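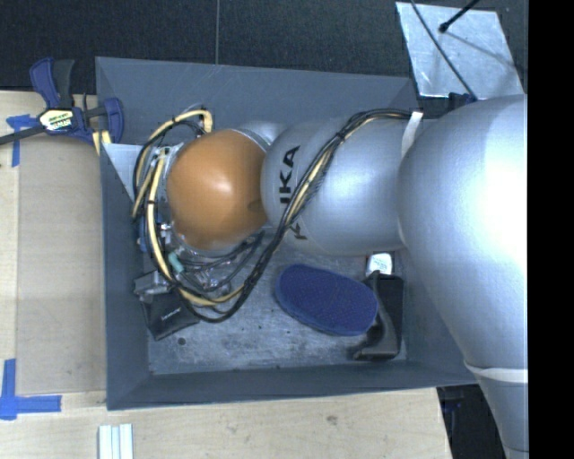

Filed under: Project updates, Packing and Stores

Progress report to the Boateng Fund, 01/04/2021
Tustura parts reuse store, packing area

This report covers the second stage of the grant. The first stage paid for the shelving and the floor repairs and was closed in our last report.

Bins

The change from cardboard cartons to open grey bins is nearly finished. We ordered from Stilora after the first supplier, Brirex, could not confirm a delivery date. The bins are rectangular, without lids, and all one size, so any bin fits any bay. Staff asked for no lids and we think they were right – the old cartons were opened and closed all day and the flaps tore within a week or two.

We have 300 bins in use. Another 30 are held back as spares and are kept on the top shelf by the goods-in door. A few from the first pallet had rough edges and were sent back. Stilora replaced them without charge.

Labels have been slower than planned. The first set was printed on paper and peeled off. The second set is plastic and slides into a holder on the short side of the bin. It reads well from the aisle but the holders have to be fitted by hand, and the two back rows are still waiting.

Sorting and packing

All incoming stock is now sorted straight into bins at the bench. Before this it went on the floor in mixed heaps and was handled again before packing. Fittings, brackets and short lengths of hose are the most awkward items as they tangle, and we have agreed that each type gets its own bin even when there is very little of it. This uses more shelf space than we allowed for in the application.

We sent out 357 orders in the period. Wrong items are down, although we did not keep good records before the grant and can't give a fair comparison. From now on every return is written in the book at the bench with the bin label next to it.

Packing paper is still stored too far from the bench. We moved the roll once and it blocked the trolley route, so it went back.

Staffing and training

Bernd Eichhorn has run the packing area throughout. He wrote the one-page guide that new starters are given, and a copy is attached. The introduction takes 40 minutes, most of it spent on what goes where and how full a bin may be before it has to be split.

Spending

The bins came in under budget and the label holders went over. We would like to move the balance from one line to the other – the total does not change. Please let us know if this needs a formal request.

Still to do

Fit the remaining label holders.
Find a place for the paper roll.
Second bench to be delivered and levelled in May.
Agree what happens to the old cartons, which are flattened and stacked in the yard under a sheet.

The final report will follow once the second bench is in use.

Share this update
Leave a comment (0)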